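Media Studies, final project report
Who Gets the Last Word? Editing and arguments in Sanholm Kitchens
Suqin Dong
June 30, 2020

I should own up straight away that I was watching Sanholm Kitchens long before I had a project to blame it on. My flatmate put it on one wet evening in March, and by the end of the week we'd got through the whole first series and were shouting at the telly. So when we were told to pick a programme and look closely at how it was put together, I didn't have to think for long.

If you haven't seen it, the show follows a group of neighbours on a posh estate who keep having each other round for dinner and then falling out over it. There are 9 episodes in the second series, and that's the one I used. The big story is the row between Peng and her old best friend Plirkar (everyone goes by one name on the show, don't ask me why) over a holiday that one of them was or wasn't invited on. We still don't know which, and I've watched it three times.

My question was a simple one: when two people argue on the show, who does the edit let finish? I had a hunch that it was always the person who'd been given the sit-down interview just before, and I wanted to find out if I was right or just cross on Peng's behalf.

I went through every episode with the pause button and a spreadsheet and logged each cut that happened during an argument. That came to 494 cuts. For each one I wrote down who was talking before it, who was talking after it, and whether the first person had got to the end of their sentence. I also noted where the row took place, as so many of them start in somebody's kitchen while the host is pretending to check on the food.
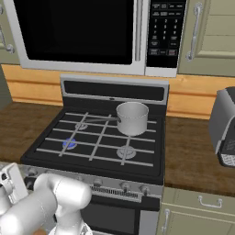

4. What I found

My hunch was half right. The person who'd had the interview just before a row did get to finish more of their sentences, and the gap was widest in the dinner party episodes. Peng gets cut off all the time in the first half of the series, nearly always on a reaction shot of somebody looking shocked. Then the holiday story turns in her favour and suddenly she's allowed whole speeches! Plirkar goes the other way, poor thing.

What I hadn't expected was the music. There are 2 bits of it that come back again and again, a plinky one and a low rumbly one, and the rumbly one nearly always starts before anyone has said anything nasty. Once I'd noticed it I couldn't stop hearing it. I went back and added a column for it, which took ages and which I'd plan for from the start if I did this again.

The trip to Brurdale was the odd one out. Everyone talks over everyone in the restaurant and the edit hardly steps in, so I couldn't say who had the last word in some of it. I've left those cuts in the total but marked them as unclear.

5. What I'd change

I did all the logging myself, so it's my ear deciding what counts as a finished sentence - and I was on Peng's side from the beginning. A second person checking even one episode would have helped. I asked my flatmate but she's Team Plirkar and we'd have ended up needing our own camera crew.

I'd also like to have compared it with the first series, which is edited much more slowly and has proper long silences in it. The full spreadsheet is handed in separately, with the unclear cuts in yellow.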